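Piltden シミュレーション先行購入メモ README

このリポジトリは、うちの小さなチームがアームを買う前にシミュレーションでどこまで試せるか、そして何にいくら使うかを整理したものです。きれいな報告書ではなくて、半分は私の備忘録です(すみません、話があちこち飛びます)。最終更新 2023-02-05。

入っているもの
episodes/ レンダリングしたエピソード 465本
budget/ 見積もりの表(CSV)
notes/ 打ち合わせの走り書き
configs/ カメラ位置とグリッパーの設定

なぜ先にシミュレーションなのか
最初はいきなり実機を買うつもりでした。ところがRemedios Arroyoさんに「指の長さも決まってないのに何を発注するの?」と言われまして、ぐうの音も出ず。それで1月いっぱい、木目の台の上でアームを動かす環境を作って、手首まわりの視点をいろいろ試していました。やってみるとこれが楽しくて、予定よりずいぶん長居してしまったんですけどね!

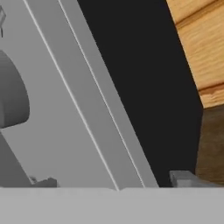

で、お金の話です。見積もりをもらって一番びっくりしたのは、本体より周辺のほうが悩ましいこと。Proncombeの交換用フィンガーは1組236ユーロ、予備も入れて2組ほしいところ。台と固定具、ケーブル、非常停止まわりをまとめた枠は3,000ユーロで、ここはもう動かせません。本体の価格はPultuniaとZuluの2社で条件がそろっていないので、まだ表では空欄にしてあります。保守契約込みかどうかで比べ方が変わるので、空欄を勝手に埋めないでください(一度やられて、合計が合わずに半日つぶしました)。

カメラについて
手首カメラは取り付け角度をかなり迷っています。アームの側面が視野を大きくふさぐ角度だと、肝心の台の上があまり映りません。広角レンズに替えるか、ブラケットを作り直すか、外にもう1台置くか。Nomvula Pretoriusさんは外置き派、私はブラケット派です。どれを選んでもいいように、budget/camera.csv には3案とも残しました。

データの使い方と注意
エピソードは全部シミュレーションで、実機のデータは入っていません。照明も材質も簡易なものなので、これで学習した方策がそのまま実機で動くとは思わないほうがいいです。機材の干渉や見え方を確かめる、発注前の検討用と考えてください。あと、13本は設定ファイルが古いままで、グリッパーの開き幅が今の仕様と違います。一覧は notes/old_config.txt にあります。消そうか迷ったのですが、比較に使いたいとChantelle Baloyiさんから頼まれたので残しています。

まだ決まっていないこと
・フィンガーを2組にするか3組にするか
・保守を1年にするか3年にするか
・納品までのあいだ、誰が台の寸法を測り直すか(たぶん私)

見積もりの更新はNokuthula Steynさん、それ以外の質問は課題欄にどうぞ。表の数字を直すときは、元の見積書の版も一緒に書いておいてもらえると助かります。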